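Last revised July 14, 2019

# Preparing a Furnished Room for a Short-Term Tenant

Owners who list a room with Wikar must complete the steps on this page before keys are released. Allow 10 days between the first step and the arrival of the tenant.

## Step 1. Record the contents

Write down every item that will remain in the room, including furniture and floor coverings. Use Form 26, and enter existing wear in the right-hand column.

## Step 2. Clean the floor and the entry area

Vacuum carpets in two directions. Wipe shelves, racks and side tables with a damp cloth and let them dry before anything is put back.
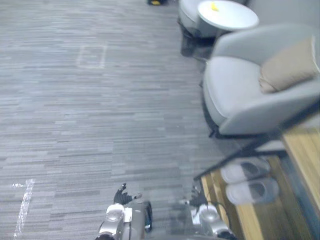
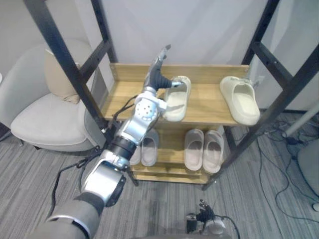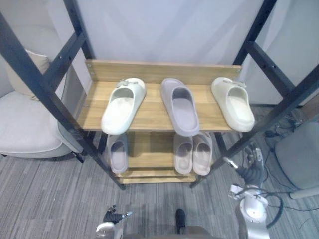

Carpets that still hold an odor after vacuuming should be treated by a contractor. Owners in the Trorkness district may book through Gasser; those elsewhere may use any licensed firm and submit the receipt.

## Step 3. Read the meters

Note the electric and water readings on the same day. Enter all digits, for example 1,268, and do not round. Readings taken in December must be repeated after the holiday closure.

## Step 4. Submit the file

Send the form and the readings to the Flollora office, Room 318. Incomplete files are returned unprocessed. Changes made to the room after submission require a new Form 26.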